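Satwood Makers Forum
Home | Boards | Projects | Parts Swap | Search | Log in

Filed under: Home robotics > Small vehicles > Vision

Rover turns too early on sign detection

tinplate_ed

I'm building a small driveway rover in my garage. It has a Larkari drive board, a Zanetti steering servo and one camera on the front. The idea is that it spots chevron signs and starts its turn when they get big enough in the picture. My signs are printed on card and taped to stakes.

For training I used 1320 pictures of real roads, most of them shot through a windshield, plus a few of my driveway. It finds the signs fine. The trouble is that it starts turning much too soon, sometimes before it even reaches the first stake. 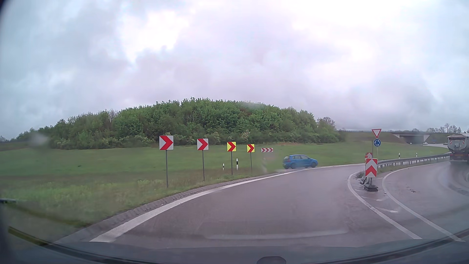 I set the trigger at a box height of 90 pixels and have tried going up to 120. That helps on one bend and makes the other worse. I run it in the evening, if that matters. Should I collect more pictures or change the trigger?

bramblewire

More pictures. You can never have enough. I had a Prudard kit that did the same thing and it got better after I added more.

lowgear_shop

I would leave the training set alone for now. If the boxes are landing on the signs, the detector is doing its job.

Box height only gives you distance if every sign is the same size. Measure your cards. If the ones on the second bend are even a little bigger, one threshold won't suit both. Also, with several chevrons in a row, check which box the code is using. Mine was grabbing the highest confidence score, and that jumped from sign to sign. Sort by box height and take the tallest.

Then make it wait for 2 frames in a row over the threshold before it steers. Log the height every frame, push the rover by hand toward one stake, and write down the reading where you want the turn to start. Use that number.

Check the servo center too. A Zanetti that sits off center will look like an early turn.

tinplate_ed

Cards were two different sizes. Reprinting tonight.

Viewed 1837 times

Contact | Forum rules | © Satwood Makers Forum | Back to top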